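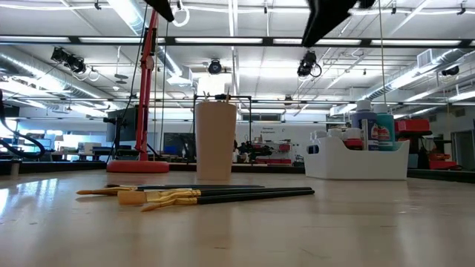

4.2 キットを実際に使ってみて

さて、ここからはJoltell社の双腕キット「Meredith」を、私たちの作業台でひと通り動かしてみた話を書きます。仕様の比較は前節の表にまとめたので、この節はもう少し手触り寄りの内容です(査読の方には少しくだけて見えるかもしれませんが、購入を迷っている研究室にはこちらのほうが役に立つと思うのです)。

課題には画材の片付けを選びました。筆を一本つまんでカップに立てる、それだけです。ところがこれがなかなか手ごわい! 筆の柄は細くてつやがあり、平らな天板に寝かせると指先の入る隙間がほとんどありません。しかも軸の太さが筆ごとに違うので、把持幅をひとつに決めてしまうと細い筆で必ず苦労します。カタログに載っている積み木のデモだけを見て「うちでもいける」と思った方は、ぜひ一度、筆で試してみてください。

遠隔操作で集めた実演は324本です。最初の数十本は私が操作し、残りは共同研究先のKirksteadから来てくれたOlga Rivasさんにお願いしました。Rivasさんは筆の柄の端を軽く押して少し回し、浮いた側からすくうように取ります。私はひたすら真上からつまみにいっていたので、横で見ていて「その手があったか」と声が出ました。学習にはこの両方のやり方を混ぜて使っています。混ぜないほうがよかったのかどうかは、正直まだ判断がついていません。

手首カメラの視野については、届く前から気になっていました。見え方の例を図3に示します。
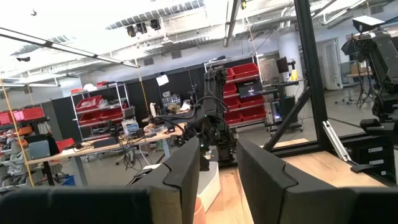

図3 手首カメラの視野。手前に左グリッパの黒い二本の指、その奥に作業台とアームが写る。

ご覧のとおり、指はかなり大きく写り込みます。画面の下半分を占めるので、指の間の細い隙間から対象を見る感覚に近いです。慣れるまで私はずっと固定カメラの映像ばかり見ていました。ただ、つまむ直前の位置合わせになると、やはり手首側の映像が頼りになります。背景には棚や机もたくさん入ってくるので、学習時には切り出しの範囲を変えた条件も用意しました(結果は4.4節)。

付属ソフトのほうは、かなり気に入っています。記録の開始と停止がペダルひとつで済み、失敗した回はその場で捨てられます。評価も含めた全試行は3,798回になりましたが、この捨てやすさがなければ途中で音を上げていたはずです。一方で、説明書の校正の章はもう少し親切にしてほしい! 左右のアームの原点合わせが同じページに続けて書いてあり、私は二度ほど左右を取り違えました。Joltellのサポートに問い合わせたところ、返事は翌朝には届いたので、そこは安心材料です。

比較対象のSturumholmは、同じ課題を200回ずつという条件で試しました。こちらは指先が薄く、寝た筆には明らかに有利です。そのかわり指先の交換に工具が要り、課題を切り替えるたびに作業が止まります。筆だけを扱うならSturumholm、いろいろな物を触らせたいならMeredith、というのが今の私の感触です。成功の判定基準は、筆がカップに立ち、指を離したあとも倒れないこととしました。両機種の結果は次の節で並べます。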